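Friday, March 18, 2022

Up too late again, but I want to get this down while I'm still buzzing. Nima Mazandarani came over with the new video from the Mastwood people and we watched it twice through -- a two-armed machine folding towels at a table, start to finish, with no one touching it! The last time I looked into this (September, I think) the thing could barely find a corner. Now it finds both corners, gives the towel a little shake and lays it down nearly square. I cheered out loud and scared the cat.

Jessie Dunbar was less impressed when I called her. She runs the laundry at Rurnwood, and her question was what it does with anything that isn't a rectangle. Fair enough! A towel has four corners and no opinions. An apron has a bib and a waist tie and a strap for the neck, and the straps slide out of the bundle the minute you pick it up. I do it by feel, thumbs in front and fingers behind, and I couldn't write down the steps if you paid me.
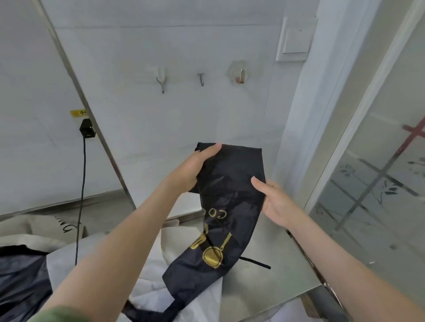

Then there's the hanging up. You have to find the strap, open it into a loop, and get it over a hook you mostly can't see for the cloth in your hands. Nima thinks that part is harder than the folding, and after tonight I agree with him. Slick fabric is worse than cotton, too, as it slips a bit at every fold. His guess is 2 years before a machine can do aprons. Mine is 10, though I'd love to lose that bet.

What gets me is how close the simple stuff is. Jessie says they put 1164 pieces through on a busy week, and a good share of that is plain flat towels. If a machine took those, even slowly, even at 60 seconds apiece, she'd have her afternoons back for the mending. She went quiet when I said that, and then she asked me to send her the video.

Nima is coming back next week with the second half. Must remember to buy coffee, and to return his charger.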